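Spring cleaning, sort of

2018-05-04

Quick one, dinner is in the oven. Been trying to get rid of stuff all week. Old cables, old magazines, the bread maker. Took 6 boxes to the thrift store on Dameck and came home with a lamp. Not proud.

The hard part is the digital junk. I have photos all over the place – phone, two laptops, a stick I found in a coat pocket. Same beach picture in 5 folders. Why do I keep blurry ones? No idea. Deleted 512 last night and it felt great, then I got stuck on one of the old dog and quit for the evening.

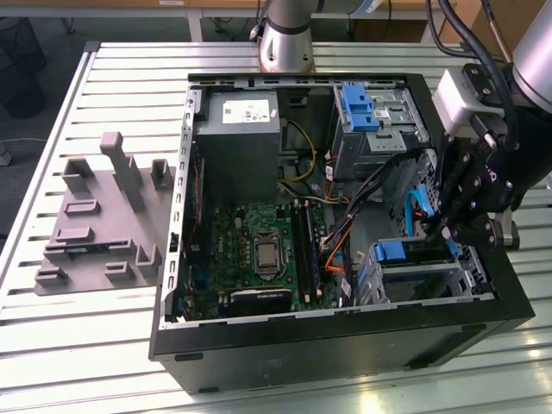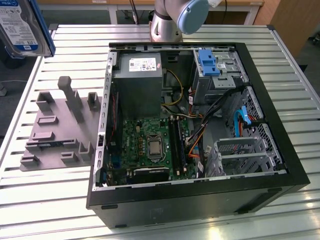 So the new rule is 20 minutes a day, timer on, no looking back through the trash folder. Also one paper album a year, printed, on the shelf where people will acutally open it. I started one in October and got as far as the cover.

Next up is the closet. There is a winter coat in there that hasnt fit me since we lived over in Edik. Might keep the buttons.

Timer just went, got to run – more on the closet soon.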